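Products Teaching gear Hire Support Contact
Shop > Teaching gear > Two-hand remote teaching kit > Curnetti

Curnetti two-hand teaching kit

The Curnetti kit lets one person drive a pair of robot hands at a distance and record what they do, so the robot has something to copy later. We stock it and we hire it out. We also think a fair bit of what gets said about kits like it is wishful, so please read the whole page before you ask for a quote.

Everyday table work with plates and toy or bakery-sized items is where we'd start.

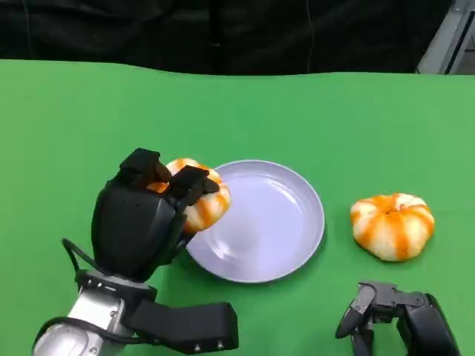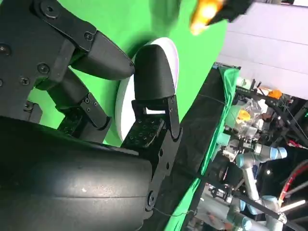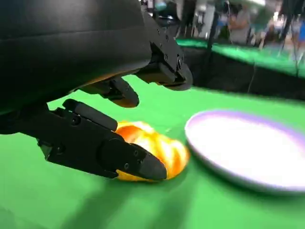

Black robot hands at work with plates, over green.

What it does well

Slow picking and placing. Light things with a bit of shape to them, such as a ribbed toy pumpkin or a bread roll, suit a beginner. Plates are harder. A smooth disc held between two fingertips leaves very little room for a clumsy operator, and most operators are clumsy for the first day or two.

Views from the head and the wrist are stored with the hand movements. We would not buy any kit without the wrist view, as a big black hand hides a lot of the table from above.

What we don't believe

The maker's leaflet says a new task can be taught "in minutes". Recording one go takes minutes. Our own trial of a plate-and-roll task ran to 249 recordings, and Nomvula Du Plessis threw out 80 of them for hesitation, dropped items or the operator changing their mind halfway. What was left was usable. Whether it was enough depends on how much you plan to move the plate about, and we can't tell you that from here.

We are also wary of the word "natural". You get no sense of touch through the controls. You judge your grip by eye, and people squeeze too hard. Raghavendra Ramasamy, who runs our hire days, reckons roughly 11 hours of practice before anyone's recordings are worth keeping. The leaflet suggests less.

What you get

- Pair of hand controls with wrist straps
- Foot pedal (start, stop, discard)
- Recording software, single seat
- Mounts for one head camera and two wrist cameras
- Printed set-up guide

Arms, hands and cameras are sold separately. The Trorudico mounting plate fits; the older Sembiring one needs an adaptor, which we keep in stock. We have not tried the kit with Brivent arms and would rather you didn't order on the assumption that it works.

Hire

£132 a day, collected from us, with a returnable deposit. Bring the objects you want to use. Plenty of kits look good with the seller's own bits and pieces, ours included, and one awkward item from your own shelf will tell you more than this page can. Set-up help is free before noon if you ask when booking.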